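Project Report: Collecting Tidying Examples With a Hand-Held Gripper

Course: Introduction to Robot Learning, second semester
Group name: Skevik
Supervisor: Ruairí Cronin

1. Background

Our group has four students. In the first meeting of the course we were asked to choose one task from daily life and to prepare data from which a robot arm could learn this task. Other groups chose the kitchen or the office desk. We chose the bedroom, and inside the bedroom we chose the handling of soft things: straps, folded fabric, small cloths and blankets.

The reason for our choice was that soft things are difficult. A cup has the same shape every time it is picked up. A strap has a new shape every time, and a gripper with two fingers must find a good place to close. In the reading list there were several papers about folding towels on a clean table, but we found less about beds, where the surface under the object also moves.

The aim of the project was written in our plan as follows: to record people doing short tidying tasks with a hand-held gripper, to check the recordings, and to train a small model which proposes a grasp point for a soft object.

2. Equipment

The gripper is held by a person, and a camera on it looks toward the fingers. We received it from the department in March together with a storage box and a laptop. We named the gripper Nurano in our notes, and I will use the name also in this report.

For labeling we used a small program called Clinora, which was written by a student of the previous year. It shows the recording slowly and lets the user mark the moment when the fingers close and the moment when they open. The program has no manual. One member of our group, who had some experience with it, wrote two pages of instructions, and these are in the appendix.

3. Method

We recorded in the homes of the group members and in one room of the Breathnach student residence. Before each session we agreed on a task list. A typical task was "pick up the strap from the bed and place it in the box" or "take the small cloth and put it on the chair." Each task was done 12 times by the same person, and then the next person did it.

We decided that the rooms should stay as they were. In the first week one of us had cleaned her room very well before the session, and the supervisor commented that a robot for tidying would never meet such a room. After this comment we left clothes, cables and bags in their places and only removed private papers.

The rules for the person holding Nurano were these:

Start each recording with the fingers open.
Move at a normal speed, not slower than with the bare hand.
If the object falls, do not stop. Try to pick it up again and finish the task.
Do not help with the other hand.

The last rule was the most difficult to follow. When a strap starts to slip, the free hand moves by itself. We solved this by holding the free hand in a pocket.

4. Problems during recording

The first problem was light. In the afternoon the window was often inside the view of the camera and the exposure changed when the gripper turned. We tried to close the curtains, but then the dark fabrics became hard to separate from the gripper, which is also black. In the end we kept the curtains open and recorded mostly before 11 in the morning.

The second problem was the pattern of the bed covers. Our first model had been trained with plain sheets. On a cover with printed flowers it often proposed a petal or a leaf as the place to grasp. We think that the edges of the print looked to the model like the edges of an object. For this reason we recorded more material on patterned covers in April, and we also used straps which have a pattern of their own.

The third problem was motion blur. When the wrist turned quickly, a part of the picture was not usable for labeling. We did not delete these recordings. We marked them in Clinora with a separate label, and the training script can include them or leave them out.

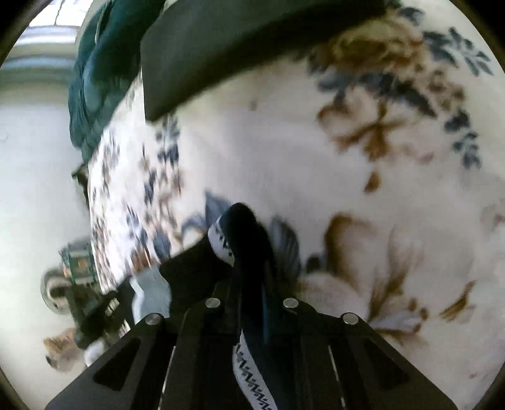
Does the model need to see the whole object before it can propose a grasp point?

A visible edge or fold of sufficient length was enough in most of our tests, and the rest of the object could be hidden under other fabric.

5. Results

We tested the final model on 8 soft objects which were not in the training data. On plain covers the proposed point was acceptable for seven of them. On patterned covers it was acceptable for five. By "acceptable" we mean that two group members looked at the proposal separately and both agreed that they would close the fingers there. We did not have time to run the model on a real arm, so these numbers say nothing about whether the object would be lifted.

Including the blurred recordings made a small difference in the direction we did not expect. The model trained with them was slightly better on the patterned covers. Our test set is too small to be sure about this.

6. Division of work

Recording was shared equally. Labeling took about 11 hours in total and was done mainly by two members. The training script and the tests were done by the third member, and I wrote the report and kept the task lists.

7. What we would change

We would start the labeling in the first week and not wait until all recordings are ready. In May we discovered that one full session had been saved with the wrong task name, and it was slow work to correct it from memory. We would also ask for a second gripper, so that two rooms can be recorded in the same morning. For the next group we recommend to include thicker blankets, which we avoided after the first attempts because the fingers could only take a small part of the fabric.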